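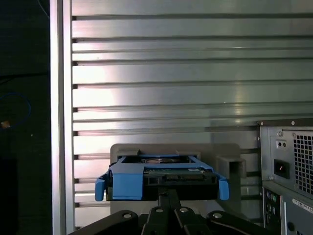
Darren Haworth schreibt mir auf die letzte Ausgabe hin, er habe seine alten Festplatten jahrelang mit vier Schrauben festgezogen und beim Wechsel jedes Mal eine davon unter dem Mainboard wiedergefunden. Seit er Rahmen aus Kunststoff zum Einklipsen benutzt, gehe das ohne Werkzeug, und er frage sich, warum er so lange daran vorbeigelaufen sei. Ob ich das auch so sehe?

Ja, sehe ich so! Ich mag diese blauen Rahmen wirklich gern. Man biegt sie ein bisschen auf, die 3,5-Zoll-Platte kommt hinein, und dann sitzt sie. Links und rechts die beiden Laschen, die man beim Herausziehen zusammendrückt, mehr Mechanik ist das nicht. Nur grob sein darf man nicht, die Laschen nehmen einem das nach ein paar Jahren übel (ich habe zwei abgebrochene in der Schublade und hebe sie aus unerfindlichen Gründen auf).

Dazu passt, womit ich am Donnerstag den Abend verbracht habe. In unserer Werkstatt in Clurbridge stehen ja immer noch Rechner, die ausgeschlachtet oder wieder flottgemacht werden wollen, und ich hatte mir vorgenommen, endlich die Platten zu sortieren. Auf meiner Liste stehen inzwischen 314 Stück. Was davon noch läuft, wandert in die Spenderechner für Hindbridge, der Rest geht zum Schreddern. Und weil mich immer wieder Leute fragen, wie man so eine Platte am besten tauscht, schreibe ich es einfach mal auf.

Erst die Platte, dann das Gehäuse

Stecker ziehen, klar. Danach drücke ich noch einmal auf den Einschaltknopf, damit der Reststrom weg ist. Die neue Platte setze ich in den Rahmen, bevor ich am Rechner irgendetwas anderes mache, dann liegt sie nicht nackt auf dem Tisch herum. Achtet darauf, wo die Anschlüsse hinzeigen! Ich habe schon Platten verkehrt herum eingeklipst und es erst gemerkt, als das Kabel partout nicht reichen wollte.

Das Gehäuse lege ich zum Arbeiten immer auf die Seite, Deckel ab, Innenleben nach oben. Im Stehen geht es auch, aber dann hängt man mit dem Kopf im Blech und sieht trotzdem nichts. Die dicken Kabel schiebe ich zur Seite und schaue, ob die alte Platte noch irgendwo festhängt. Erst wenn Daten- und Stromkabel ab sind, kommt der Rahmen heraus. Beim Einschieben der neuen warte ich auf das Klicken, vorher lasse ich nicht los.

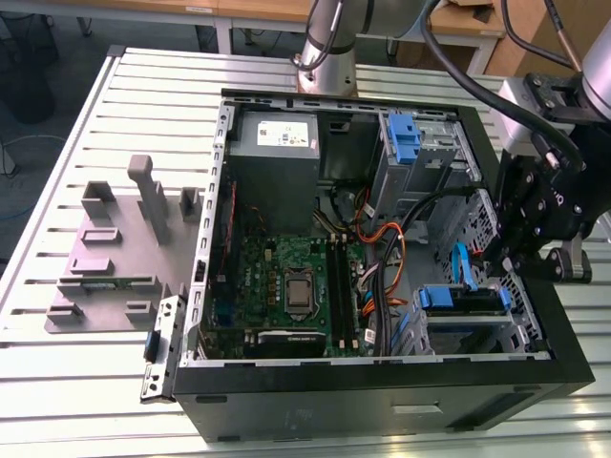 Und die Kabel?

Die machen mir ehrlich gesagt mehr Arbeit als die Platten. Ein SATA-Kabel, das schon dreimal geknickt wurde, werfe ich inzwischen weg und nehme ein neues, die Fehlersuche hinterher ist den Ärger nicht wert. Bei der letzten Kiste von Alhassan waren acht Kabel dabei, von denen ich zweien nicht getraut habe. Die sind gleich in den Elektroschrott gewandert.

Wer noch Einbaurahmen übrig hat, auch einzelne und auch in anderen Farben: immer her damit. Schreibt aber bitte dazu, aus welchem Gehäuse sie stammen, die passen nämlich längst nicht überall. Darren, du bringst deine Schraubensammlung beim nächsten Mal bitte auch mit, für die älteren Kisten brauche ich sie noch.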